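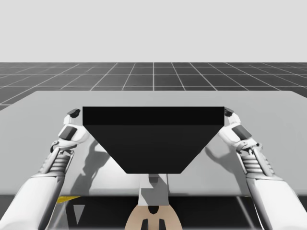
Curnero is opening its first packing and shipping counter in Mellstead this March, and I get to be the one to tell you about it! I'm Amândio Amaral, I run the place, and I wrote this release myself, so please forgive the lack of polish. We pack awkward stuff for people who have to mail it. A cube is easy. Give me a wide, flat black box that gets narrower toward the bottom, like an upside-down wedge, and now I have to think, because it wants to tip in a regular carton and all the empty room is down low where you can't see it. That's the kind of parcel we love, and it's why we're setting up on Uddin Street instead of sending everybody across the river to the depot.

A little background for anyone new to us. Curnero started in Skesthorpe, in the back half of a frame shop, with one tape gun and a table that was too short for me. Folks kept coming in for frames and asking if we could also ship the thing to their sister in Ohio. After a while we were doing more shipping than framing (my back noticed before my bookkeeping did). Last year the Skesthorpe counter sent out 1106 parcels that had to have a carton cut to size, and a lot of those came from Mellstead addresses. People were driving 2 towns over with lamps on their laps!

The new counter is at 194 Uddin Street, next to the dry cleaner, with parking behind the building. We'll be open Monday through Saturday starting at 8:30 in the morning, and on Wednesday we're staying open until 7 for anybody who can't get away from work. You can bring your item loose, or in whatever you've got it in now. We'll measure it, cut the carton, do the padding and print the label while you wait. Really big pieces may need to stay overnight.

Running the cutting table will be Güven Oral, who has been with me in Skesthorpe for years and who can look at a mandolin and tell you the carton size without picking up a ruler. I asked him for a quote for this release. "Tell them to stop using newspaper," he said. "It goes flat, and the ink gets on everything." So there you go. We use shredded kraft paper and corrugated pads, and we'll take your clean leftover cartons any day we're open if you'd like them out of the garage.

For opening week, the first 100 customers through the door get their carton and padding free and pay just the postage. There's no coupon to print. It's one item per household, and I'm sorry, we can't do pianos. We also can't take plants, paint or anything with a loose battery rolling around in it.

If you write for a paper or do a local radio show and want to come by while we're still putting up shelves, please do. Coffee's on from 8, and Güven will cut a carton for anything you bring him, the stranger the better. Call the Skesthorpe counter and ask for me, or leave a message with whoever picks up and I'll get back to you the same day.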